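Saturday, late
Posted by the bench log author
Filed under: Work diary / Data collection / Two-arm tasks

Started at half past eight with the cameras, as always, and lost the first hour to them. The head view had shifted by a few degrees overnight. It was enough that the calibration board no longer sat where the stored transform said it did. I re-ran the extrinsics twice, got two answers that disagreed by more than I like, tightened the mount and ran them again. The third and fourth agreed, so I kept the fourth and wrote the old values into the notes in case anyone wants to correct Friday's episodes afterwards. I doubt anyone will.

Episode count at the start of the day was 1,945 across all tasks in the Tondis set. That number includes everything saved to disk, good or bad. The usable figure is lower and I will not have it until the labelling pass is finished. I have stopped quoting the large number in the weekly note, as people upstairs read it as progress.

The morning was cloth folding, which I inherited and would not have picked. The policy trained on the February data folds the first edge well and then waits. It does not fail in the usual sense. It holds both grippers above the cloth and makes very small movements, as though the next step were about to begin. I went back through the demonstrations and the reason is plain enough. Whoever was on the leader arms (me, for a good part of it) stopped after the first fold to look at the cloth and decide where to grip next. The pause is in the data, at full rate, in nearly every episode. The model has learnt the pause. It has also learnt it better than anything else in the task, as it is the most consistent part.

Options for this are to trim the still segments in processing, or to re-record without hesitating. I tried the first before lunch. A simple velocity threshold cuts too much: it removes the settling time before a grasp closes, and those frames matter. With a minimum duration added, and the gripper state checked on both sides of the gap, it looks better. I ran it over 40 episodes and read through the cuts by eye. Two were wrong. In both, one arm was holding the cloth still on purpose while the other was hidden behind its own wrist. I have left those marked and will think about using joint torque as a second signal, though the torque readings on the left side are noisy and I do not trust them at low load.

Lunch at the bench. Soup.

After lunch I read the Bhattacharjee notes again, the internal ones on how to vary the start state. The argument is that a small number of starts, each recorded many times, gives a policy that looks strong in testing and collapses when the object is turned slightly. The suggested cure is to draw the start pose from a list made beforehand, so that the operator does not choose. I agree with this from experience. When I choose, I choose what is comfortable for my right hand, and after an hour everything is lying at the same angle. The trouble is that the list takes no account of what the arms can reach. A fair share of the drawn poses put the far end of the part outside the left arm's range, and then I have to nudge it, which is me choosing again. I wrote a short script that throws out the unreachable poses before the session. It is crude. It treats the part as a box. It will do for now.

A word on the leader arms, which were serviced this week. The left one has a new trigger spring and is much stiffer than the right. For the first few episodes I was closing the left gripper late every time, by a consistent amount, and only noticed on playback. I have asked for the right to be matched to it. Until then I have noted the change in the session header, because a lag like that on one side only is exactly the kind of thing that ends up in the policy and takes a fortnight to trace. Gradevitz, who supply the springs, list two stiffness grades, and I suspect we were sent one of each.

The storage problem has also come back. Writing all camera streams at full size fills the buffer on long episodes, and frames are then dropped without any message. I found out last week by comparing timestamps. Today I set the recorder to refuse to save if any stream is short against the joint log. It refused twice in the afternoon. That is annoying at the time, with a decent run behind you, but I would sooner lose it there than find it later in a batch that has already gone to training. The compressed stream is fine for training anyway, as far as I can tell from the comparison run. The raw one is kept only because it was in the original specification.
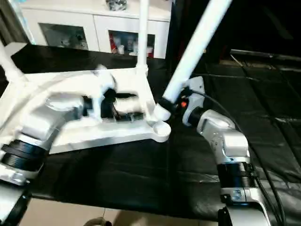
Stand handling took up the afternoon, the Breletti task list having moved on from loose parts to things that are longer than the arms find convenient. The difficulty with a two-arm hold on a rigid object is that any disagreement between the arms goes straight into the part. With cloth the slack takes it up. With a stand there is no slack, and the operator feels nothing through the leaders, so the only sign is the base creeping on the black pad or a follower lagging behind its command. My rule by the end of the session was one arm at the top part of the stand, the other at the lower end of the angled tube by the round white fitting, and never to move both at speed. The left arm was still the quicker of the two and it smears in the head view when it moves, fingers and all, so for those frames the model gets very little about the contact from that camera. White fingers on a white stand do not help either. I have put in for coloured tape on the fingertips, with the obvious risk that the policy then learns the tape and has to be fed tape for ever.

The instructions for the task call for a regrasp partway through, and I spent a while deciding how to do it so that it would be the same each time without being identical. What I settled on is that the holding arm stays closed until the moving arm has closed and been still for a short beat. Then, and only then, it opens. This puts a pause back into the data, I am aware, after a morning spent removing pauses. The difference is that this one is tied to a visible condition, both grippers closed, and it ends with the same action every time. The trimming script should leave it alone given the gripper check. I will test that on Monday before recording any more.

I also made a point of keeping some recoveries. When a grip slid I did not stop and reset, as the old instructions say to, but opened, backed off and took it again within the same episode. There is disagreement here about whether such episodes should go in the main set. My view is that a policy which has only seen clean grasps has no idea what to do from a poor one, and it will reach a poor one within the first minute of any real test. The contrary view is that it may learn to slip first and recover after. I have seen something like that once, on a drawer task, so I can't dismiss it. They are labelled separately and whoever trains can leave them out.

Rate for the afternoon was poor. The plan allowed for 30 episodes in the block and I did not reach it, with resets taking longer than the episodes themselves. On a short task you put the part back and go. Here the stand has to be set down in the drawn pose, checked against the overlay, and the arms brought home without touching it. If the schedule is to be kept, either the reset needs to be recorded as a task in its own right, or the overlay needs to be more forgiving. I favour recording the reset. It is handling of the same object, the same arms, the same hold, and at present we throw all of it away.

Annotations next. I wrote the text lines for the day's episodes before going home, while I could still remember what each one was meant to be. The labelling tool offers the last line used as a default and it is very tempting to accept it. I found three from Thursday where I had plainly done so: the line names the right arm and the log has the left arm moving. Corrected. It would be a small job to check the named side against the joint log automatically and I have added it to the list, under the spring, the tape and the torque noise.

Arms parked at twenty to seven. The left shoulder joint is warmer than the right again after a long block, within limits but up to 2 degrees above where it was last week at the same point in the day. I logged it. The upload was still running when I left, and the checksum job will not start until it is done, so tomorrow's first task is to see whether either of them finished.

Wrists sore. The leader arms are set too high for me and I keep meaning to drop the bench by a notch, but then the calibration would need doing again.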